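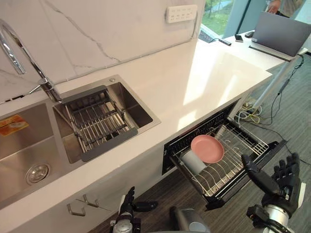

Kitchen inspection checklist with comments
Premises: Rastura unit, shared kitchen
Managed by: Hodžić Property Care
Date of inspection: Nov 6, 2022
Previous inspection: September
Form reference: 685

How to read this form: each item is marked OK, Attention or Action. OK means no work needed. Attention means look at it again at the next visit. Action means it should be put right before then, and the comment says who by.

1. Sink and tap

1.1 Sink secure in the worktop, sealant complete. OK.
Comment: Double stainless steel sink. Sealant sound all the way round, no lifting at the front.

1.2 Wastes and strainers clean and seated. OK.
Comment: Ran both basins for two minutes. Both cleared without backing up. No leak in the cupboard below.

1.3 Tap firm at the base, no drip when closed. OK.
Comment: Slight play in the lever was noted in September. The lever has been tightened and is now firm.

1.4 Labels and packaging removed from basins. Attention.
Comment: A sticker is still on the back wall of the larger basin. Peel it off and take the glue away with warm soapy water. No scourers on the steel.

1.5 Draining rack clean, no rust, sits flat. OK.
Comment: Metal rod rack, laid across the smaller basin. It can stay there, but lift it out before filling the basin.

2. Worktops and wall

2.1 Worktop free of cracks, chips and lifted joints. OK.
Comment: White stone worktop, light veining. Checked by hand along the front edge and in the corner. One old mark by the wall, already on the list from the last visit.

2.2 Backsplash clean and sealed at the bottom. OK.

2.3 Working surface kept clear enough to prepare food. OK.
Comment: Good clear run between the sink and the far end. Please keep it so.

3. Electrical

3.1 Sockets and extensions away from water. Action.
Comment: There is a white multi-outlet power strip on the backsplash, with its cord running down the wall at the back of the worktop. The strip is fixed and the casing is whole, but the cord should be clipped so that it can't be pulled forward on to the wet side of the counter. Hodžić to fit clips.

3.2 Portable equipment kept off the wet area. Attention.
Comment: Laptop open on the raised surface at the end of the worktop, with a phone and other small items in front of it. That end is the right place for them. They are not to be moved up next to the sink, and drinks are to be kept off that surface.

3.3 No trailing cables on walkways. Action.
Comment: Tangle of cables on the carpet by the table leg, white and yellow among them. Trip hazard for anyone coming round the end of the counter with plates or hot food. Bundle with ties and run along the wall. Any lead not in use to be unplugged and put away. This was also raised in September.

3.4 Test labels in date. Attention.
Comment: Two leads without a label. To be tested or taken out of use.

4. Dish drawer

4.1 Drawer slides out fully and stops safely. OK.
Comment: Opened and closed nine times with no sticking. Runners clean.

4.2 Rack tines straight, no bare or sharp ends. OK.
Comment: Wire rack in good order. Ran a cloth over the rows and nothing caught.

4.3 Items loaded properly. Attention.
Comment: Pink plate stood up in the rack near the front, which is fine. White cup on its side next to it. Cups should go upside down between the tines. On their sides they roll when the drawer is closed, and they hold dirty water.

4.4 Drawer closed when not being loaded. Attention.
Comment: An open drawer at this height catches people on the shin. Close it between loads, even if you are coming straight back.

4.5 Filter and seal clean. OK.
Comment: Filter rinsed at this visit.

5. Crockery in use

5.1 Cups and bowls free of chips and cracks. OK.
Comment: Thirteen pieces checked, including the plain white cups and the pink ware. Rims gone over with a fingertip. One Kikometti mug with a hairline crack was taken out and thrown away.

5.2 No crockery left in the sink. Action.
Comment: Pink bowl in the right basin. Bowls go in the dish drawer or are washed by hand and put away. Crockery left in a steel sink gets chipped when something heavier is put down on it. All users.
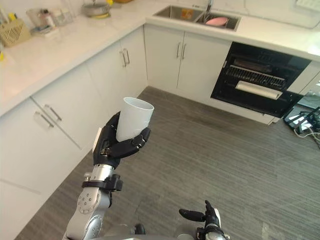
Items 5.2 and 6.1: pink bowl in the right basin, cabinet doors below the sink.

6. Cabinets and drawers

6.1 Under-sink doors line up and close. OK.
Comment: Doors meet properly in the middle. Handles tight.

6.2 Drawer fronts secure. OK.
Comment: White gloss fronts on the long run. All fixings checked from inside. Fronts wiped down, a little grease near the handles.

6.3 Cleaning products stored safely. Attention.
Comment: Feden descaler was in the cupboard without its cap. Cap found and refitted. Keep bottles upright in the tray and never decant into a cup or drinking bottle.

6.4 Heavy items stored low. OK.

7. Oven

7.1 Oven secure in its housing. OK.
Comment: Black built-in oven to the right of the sink cupboards. No movement when the door is pulled down.

7.2 Door seal whole and clean. OK.

7.3 Space in front kept clear. OK.
Comment: The oven is low, so the door opens into the path of anyone at the sink. Only one person at this end while it is in use. Oven gloves to hang where they can be reached without leaning over the open door.

8. Floor and window

8.1 Floor clean, no slip or trip hazards. Action.
Comment: See 3.3. The carpet at the end of the counter also needs vacuuming once the cables are up.

8.2 Window opens and locks. OK.
Comment: Handle stiff but working. Nearly all the old sealant on the inside has been replaced.

Actions to close
3.1 Clip power strip cord. Hodžić.
3.3 Tie and reroute cables. Unit users.
5.2 Clear the sink after each use. Unit users.
8.1 Vacuum carpet after 3.3 is done. Unit users.

Attention items 1.4, 3.2, 3.4, 4.3, 4.4 and 6.3 carried to the next visit. Copy of this form to be kept in the Rastura site folder.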